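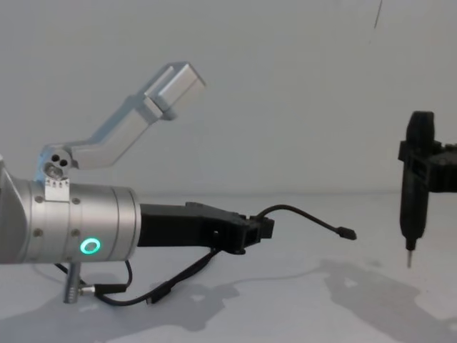 2014-10-18. Bench reset in the Kesstead room, second pass. The goal was to get the work area back to the layout we agreed on in August, before the Votlow parts pile up again. Cables are the main thing left. A thin black one still comes up in an arc off the black mount and ends in a small black connector with nothing holding it, so it needs a tie point or a longer lead. I would like a clip for it - adhesive, no new holes. The pale wall behind is fine as it is and I am not going to paint it.

Storage: moved the Sandberg bins to the lower shelf, heavy ones at the left. Screws and washers are sorted by thread now, metric only. Anything imperial went in the coffee can by the door. Two drawers still stick. Waxed the runners, slightly better, will try again with the drawers empty.

Stock sheet: the old total for small hardware was 2,914 and the new one is 2,547. Most of the gap is the M3 washers, which were entered twice. Corrected in the sheet, old number left in the notes column.

Viranent order is short two bags of cable clips. Emailed them, no answer yet. Don't reorder until they reply.

Lighting over the bench is still poor toward the right end. Swapped the tube, same result, so probably the fixture. Put in a request.

To do: label the lower shelf, return the borrowed crimper to the shop downstairs, cut a new mat for the back bench (old one is over an inch short on the long side). Floor not swept yet - do it after the mat is cut.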